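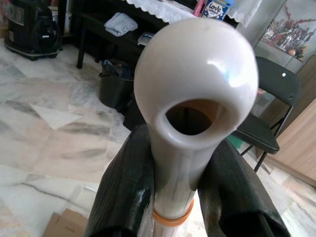
How Does a Robot Learn to Hold Things?

For readers aged 8 to 12
Published by the Iststead Institute for Robotics, Learning Office, 7 December 2020

Pick up a pencil. You probably did it without thinking. Your eyes found the pencil, your arm moved toward it, and your fingers closed by the right amount. If it began to slip, you squeezed harder before you noticed that you were doing so.

For a robot, each part of this task has to be learned or programmed. At the Iststead Institute, a group of researchers led by Aivar Pärn studies how robots can learn to pick up and hold objects in ordinary rooms. Their study is called the Jaunzems project. These pages explain how the study was done and what the group found.

Fingers and an eye

The robot in the study has a gripper in place of a hand. The gripper has two black fingers that move toward each other and apart again. It has no thumb and no palm, so an object must be held between the two fingers or it will fall.

A small camera is fixed close to the gripper. Imagine that you had an eye on your wrist. Whenever you reached for a cup, the cup would grow larger and larger in your view, and your own fingers would always be there on either side of it. The robot's camera works in the same way. When the gripper closes on a pole, the pole and the fingers fill most of the picture, and the rest of the room is seen behind them.

This view is useful at the moment of gripping. The robot can check whether both fingers are in the right place. It also has a weakness – a large object held close to the camera hides much of what is behind it. If a chair stands behind the object, the robot may see only part of the chair.

Learning by being shown

There is more than one way to teach a robot. One way is to write an instruction for every movement: go forward, go down, close the fingers. This works well in a factory, where the same part arrives in the same place all day long. A home is different. Chairs are pulled out and pushed in. Towels are dropped on benches. Something that stood by the door yesterday may be under the table today.

The Jaunzems group used a second way, which is called learning from demonstration. A demonstration is when someone shows you how to do a thing. You may have learned to tie your shoes like this.

A person guides the gripper through the whole task. While this happens, a computer records what the camera sees and how the gripper moves. One recording is called an episode. The computer then studies many episodes and looks for patterns that connect the pictures with the movements. For example, it may find that the fingers should close once the object is between them, and that closing earlier pushes the object away.

The computer is never told the rule in words. It works the rule out from the recordings, and sometimes it works out the wrong one.

The wrong rule

In October, the group trained the robot with episodes from a single room, which had a plain gray floor. The robot did well in that room. The researchers then took it to a room with a patterned floor, and the robot stopped above the object and did not close its fingers.

Darius Ramanauskas, who prepares the recordings for the computer, compared the pictures from the two rooms. He concluded that the computer had joined two ideas that did not belong together. In all of its lessons, the object had been seen against plain gray. It had learned to look for the gray as well as for the object.

People can make this kind of mistake too. A child who has seen only brown dogs might be surprised to hear that a white one is also a dog. The cure is to meet more dogs.

The experiment

The group asked a question: does a robot learn to hold objects better if its lessons come from many rooms?

To find out, they made two sets of lessons. Each set had 70 episodes, and both sets used the same objects. The first set was recorded in one room. The second was recorded in six rooms in Prustness, and the furniture and everyday belongings were left where they were. Keeping the number of episodes the same was important. If one set had been larger, the researchers could not have said whether the extra rooms or the extra practice had made the difference. Scientists call this a fair test.

Both versions of the robot were then taken to four rooms in Ustwood that neither had seen before.

What they found

The robot that had learned in one room held the object firmly in one of the four new rooms. The robot that had learned in six rooms did so in three of them. In the last room, it closed its fingers too soon.

The researchers think that variety in the lessons helped the robot to pay attention to the object and ignore the background. They are careful about this result. Four rooms is a small number, and the test will have to be repeated in more places before they can be sure.

Shiny objects remain difficult. A bright spot of light on a smooth surface moves when the camera moves, and a computer may take it for an edge or a mark. The group is now recording more episodes with glossy things – poles, bowls and bottles – for the next part of the study.

Words to know

Gripper: the part of a robot that takes hold of objects.
Demonstration: showing how a task is done.
Episode: one recording of a task from start to finish.
Fair test: a test in which only one thing is changed and everything else is kept the same.

Try it yourself

Hold two rulers, one in each hand, and use them as gripper fingers. Try to lift an eraser, then a table tennis ball, then a spoon. Which is the hardest to hold? Now close one eye and try again. Write down what changed.

Related pages
How Robots Measure Distance
What Is a Pattern?
Why Do Shiny Things Confuse Cameras?
Notes for Teachers: The Jaunzems Project

Contact the Learning Office | © 2020 Iststead Institute for Robotics | Back to top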